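Community lunch returns to Grurnell with a bigger kitchen and a longer menu

Grurnell's monthly community lunch is back, and if the queue out the side door at noon was anything to go by, the town has missed it enormously. Forty-one people sat down to eat at the Cetham Street hall for the first lunch since the building closed for kitchen repairs, and quite a few more dropped in for a cuppa and a slice once the tables had thinned out.

The lunch began 11 years ago as a pot of soup and a couple of loaves after the winter market. It has grown a fair bit since then! These days there's a proper menu, a roster for the stove and a cake table that regulars have been known to visit before they've even found a seat.

July's menu was pumpkin soup, a lentil and silverbeet pie, roast carrots with cumin, and a rice pudding made to a recipe Hildegard Diekmann brought with her when she moved to the district. Diekmann has cooked at nearly every lunch and was in the kitchen from 6 in the morning to get the pastry rested.

"I love the noise of it," she said, over a fair amount of that noise. "You hear the chairs going, you hear people laughing at the far end, and you know the soup has gone out. I missed that so much while we were shut." 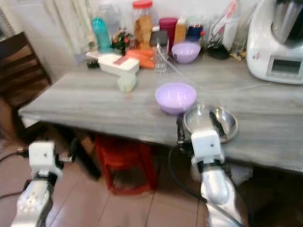

The kitchen itself drew plenty of admirers. The old oven, which only ever browned things on the left, has gone, and there are now two in its place, along with a deeper sink and a wide servery window so that plates can go straight through to the hall. Anyone who remembers carrying trays of hot pie down the corridor and around the corner by the coat hooks will know what a wonderful change that is.

Work on the kitchen took a good deal longer than planned. Rotten joists under the old pantry had to come out before the new floor could go down, and the plumbing turned up a few surprises of its own. The Van Dijk family, who run the hardware shop, supplied shelving and paint at cost, and the colour on the back wall (a plain, fresh white) was chosen by a show of hands at the autumn meeting.

Siamak Kermani, who draws up the menus, said the second oven had already changed what the cooks could take on.

"We used to plan everything around one tray at a time," he said. "Now we can have bread in one and pie in the other, and it all comes out together. I've got a list of dishes I've been wanting to try for years. I'm like a kid in a lolly shop."

High on that list is a Persian herb stew he has been testing at home, which he hopes to serve next month with saffron rice and a big bowl of yoghurt and cucumber. There will be a version without meat. Diekmann has claimed dessert again and is leaning towards stewed quinces, provided her neighbour's tree holds up its end of the bargain.

Much of the produce came from closer to home than ever. The Firness allotments, just over the creek, sent across pumpkins, silverbeet, leeks and a crate of lemons, and the primary school's garden club contributed parsley and some extremely knobbly carrots that were much admired before they went into the roasting pan. Several of the young growers came along to see how they'd turned out and went back for seconds.
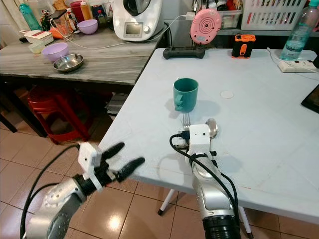 Fork, spoon and a teal mug on one of the tables.

Lunch is served from midday and costs whatever people can manage. There's a tin by the door, and anyone who'd rather bring a bag of lemons or an hour at the sink is every bit as welcome. Takings from July will go towards a new urn and a set of heavier soup bowls, with any left over put aside for the Christmas lunch.

The cooks are also bringing back the recipe swap, which ran for a couple of winters before the hall closed. Bring a favourite written out on a card, pin it to the corkboard beside the servery and take another one home. The board was filling up nicely by mid-afternoon, with a ginger sponge, three takes on pea soup and a zucchini pickle whose author has declined to reveal how much mustard goes in.

Diners can let the kitchen know about allergies when they book, or have a word at the servery on arrival. The side entrance has a ramp and there's parking behind the hall, although the gravel near the back fence gets boggy after rain and is best left to utes. People without transport can ask for a lift when they book, and meals can be dropped off to anyone in Grurnell or Firness who isn't up to coming out.

Bookings for the next lunch are open at the hall and at the Van Dijk shop counter. New cooks, washers-up and bakers are very welcome, with or without experience, and should come to the kitchen door at 9 on the morning of the lunch. Bring an apron if you have one.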